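Can it wipe the table yet?

My mother-in-law has been asking me the same question since I took the job at Kettler, and she asks it every time we sit down to eat. "So can it do the dishes yet?" For a long time I said soon, then I said sort of, and last month at her birthday I just passed the potatoes. I've been meaning to write a proper answer for her, and for the handful of you who have emailed me more or less the same thing, so get yourself a cup of coffee because I do go on.

First, the bad news about dishes. A plate is a friendly object when it's clean and dry and lying flat where you expect it. In a sink it's under a pot, at an angle, in gray water, with a fork on it, and the fork is the same color as everything else. I can do that half asleep with my hands and no eyes at all. The machines I've worked around get muddled by the water before they even reach the fork. People send me videos of robots loading a dishwasher and ask what I'm complaining about, and they're lovely videos! I've helped make one or two like them. What I'd want to see is the next morning, with the other family's dishes.

Laundry is further along than I expected it to be. When I started, folding a towel was the thing everyone shook their heads over, and now I'd call towels fairly respectable. Shirts are slower. Fitted sheets I won't discuss, and I'm not convinced people can do those either (my husband rolls his into a ball and closes the closet door very fast).

On the shop floor it's a different conversation. My brother-in-law works at a plant out past Grisden where they've had arms moving boxes and feeding parts for years, and he finds my whole line of work a bit funny. His machines pick up the same part from the same tray, 800 times in a shift, and nobody claps. But then I asked him who sweeps up around the arms, and who peels the torn label off the carton that came in crooked, and who fishes out the part that fell down behind the rail. Well, he does, or the new kid does. Those are chores. They happen to be chores in a factory, and they're every bit as hard for a machine as the ones in my kitchen.

Which brings me to tables, and the reason I sat down to write this. I've spent most of the summer on clearing and wiping. I asked for it, too. It seemed modest next to the dishes and I wanted something I could tell my mother-in-law about before Thanksgiving. You take the things off, you wipe, you put back the things that live there. Three steps, and my youngest could do it at four, although with a lot of sighing.

The trouble is all in the last part – knowing what lives there. A lamp lives on a table. A cup with an inch of cold tea in it doesn't, unless it's my father's, in which case leave it alone. We wrote down a list of everyday things that turn up on tables and we got to 222 before anyone started arguing, and after that it was mostly arguing. Is a folded newspaper clutter? Is a bowl of keys? Éabha Ní Bhriain, who sat across from me for the whole project and has the patience of a saint, said we'd stopped writing a robot manual and started writing down twelve marriages.

Then there's the wiping, which I had thought of as the easy part. You need to press, but evenly, and follow the grain if it's wood, and slow down near the edge so the crumbs go into a hand and not onto the floor. And you have to go around the thing that stays put without dragging the cloth into its foot. I caught myself watching how I do it at home, and I lift the corner of the cloth with my little finger every time I come up to something. I had no idea I did that. I've been wiping tables for forty years.

My score sheet so far, since somebody will ask. Of the last 100 tries at a full clear and wipe, I'd have let 25 of them pass in my own house. Éabha is kinder than I am and would have passed more. Neither of us would have left one running alone with the good glasses.

So we packed up and went to work in a place with a proper table.

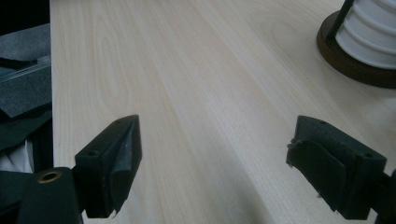
Clanumcombe, August

It's a good broad table, pale wood, with nothing on it but that white ribbed thing on the dark round base in the far corner, and I can't tell you how much of my month has gone into the bare stretch in between. A surface like that sounds as if it ought to be simple. But pale wood has grain and faint streaks of its own, and then a bit of shadow comes across, and a machine has to decide which of those is dirt. A person doesn't even notice deciding.

The pads on the fingers have gotten pretty ragged, I see. I've put new ones on my list, under coffee filters and stamps.

We have the place for a while longer, and then everything goes back to Flillulmont, where there's a different table, a dark one with a lip around it, and I expect we'll find out that half of what we learned belongs to this one. I'm fine with that. I like the work more than I thought I would. There's something very nice about spending a whole afternoon thinking hard about a job my grandmother did three times a day while talking about something else.

As for my mother-in-law, I called her last night and told her that no, it can't do the dishes, but it's coming along with the table. She wanted to know if it does underneath the lamp. I said we go around the lamp. She said, "Well, then it isn't clean," and I wrote that down, and Éabha and I are going to try lifting next week.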